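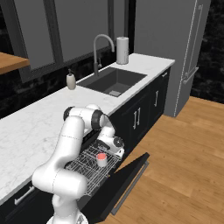
Budget for one arm to load a dishwasher - buy the base now or wait?

Posted in: Kitchen and home automation
August 24, 2024

galley_notes

Good day to all. I am planning the purchase of equipment for a small test kitchen and I would like a second opinion before I sign anything.

The task is simple to say: one arm, fixed in one place on the floor, must put cups and plates into the rack of a dishwasher and later take them out. The dishwasher is under the counter, the door opens down in the normal way, and the arm must reach over the edge of the counter and also down to the rack when it is pulled out. At the moment we do everything in simulation, with one white cup in the rack, and I think the reach is enough. But I am not sure that a plan made from simulation is a good base for a budget.

I have two offers. Govent sells the arm and the gripper together, with 36 months of warranty, and they want the full payment at order. Lawal rents the same class of arm for 12 months, and after this we can buy it or send it back. The gripper is not included in the rent, and they ask 700 dollars for the mounting plate and the cables. I find this a high price for a plate.

My questions: is it better to rent for the first year? And which costs do people usually forget? The kitchen must be ready in April, so I have some time, but the order has to go in before the end of this year.

Stallard_bench

Rent. We bought first and it was a mistake, as we changed the gripper two times in the first year and the package price was for a gripper we never used again.

For the forgotten costs, I can give you what was in our second budget and missing in the first one:

Floor work. A fixed base needs a floor that does not move. If you have wood planks, ask what is under them before you ask for any quote on the arm. We paid for a steel plate and one day of a carpenter.
Space for the door. When the dishwasher door is down, it takes the place where you want to put the base. Measure with the door open and the rack pulled out to the end, then add room for a person to walk.
Spare finger pads. They wear out fast with ceramic.
Cups. I am serious, put a line for broken cups.
Electrician. Ours was cheap, but he came 13 days late and everybody waited.

About the 700 for the plate - ask them for the drawing. A local metal shop can probably make the same part for less, but check first that the warranty allows it.

umell_user

just buy it, rent is wasted money

two_left_hands

I do not agree with the post before mine, but it depends on how sure you are of the layout. If the counter, the sink and the dishwasher will stay where they are for three years, the Govent offer can be correct. If you are still moving things, rent.

One point about the simulation. A cup alone in the rack is the easy case. Before you decide on the arm, fill the rack in your simulation, put a plate on each side of the cup, and look at whether the gripper can still go down between them. Then try the far corner of the rack, and also with the faucet turned to the side where the arm passes. We use the Umell planner for this and it took one afternoon. In our case the small arm could reach every place in the empty rack and failed in the full one, so we had to take the next size, and the next size did not fit the budget any more.

Also ask Lawal if the rent you pay is taken off the price when you buy at the end. It was not written in our offer, but they agreed when we asked.

galley_notes

Thank you, this is very useful. I will run the full rack first and ask both companies for the drawing of the plate. The floor is a question for the owner of the building, I have written to him today.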